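Ticket 361: Layers panel goes blank after waking the computer from sleep
Product: Dirnine photo editor for Mac
Status: Solved
Opened: Feb 24, 2025

Hi there, and thank you so much for the quick reply to my first note. I'll try to put everything in one place this time, as I know I tend to scatter things over several messages.

I updated Dirnine to version 8 and was very happy with it for the first few days. The new brushes are lovely. Then I closed the lid of my laptop with a file open, came back after lunch, and the layers panel was gray from top to bottom. My picture was still on the canvas and I could paint on it, but there were no layer names, no thumbnails, and the little eye buttons had gone too. Hiding the panel and showing it again made no difference. Quitting and reopening brought everything back, until the next time the computer slept.

What I've tried so far:
Restarted the Mac.
Reset the workspace from the Window menu.
Made a brand new file with 23 empty layers. Same trouble.
Made a file with a single layer. Same again, so I don't think size has much to do with it.
Unplugged my second monitor. This one helped! With only the built-in screen, the panel came back fine after every sleep.

Reply from Grasso support
Thank you for such a thorough list, it saved us a good deal of guessing. The monitor is the clue we needed. Could you tell us whether you run any display or color utility in the background, and whether the panel is docked or floating?

Customer
Docked, on the second monitor, where I've always kept it. And yes, I do have Aler running for my color profiles — I'd forgotten all about it, it just sits in the menu bar. I quit Aler, plugged the monitor back in, put the computer to sleep, and the panel was there when I woke it. 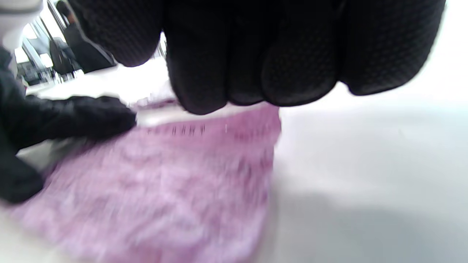 I turned Aler on again to be sure, and the panel went gray on the very next wake. The monitor is a Desell, bought in November, in case the model line matters to you.

Reply from Grasso support
We can see it here now too. Aler reloads the color profile on wake, and Dirnine tries to redraw the panel before the profile is ready. Build 39 waits for it. Please install it from Check for Updates and leave Aler on.

Customer
Installed, and the panel has come back after every sleep today with both screens on. Please go ahead and close this, and thank you again for your patience with me.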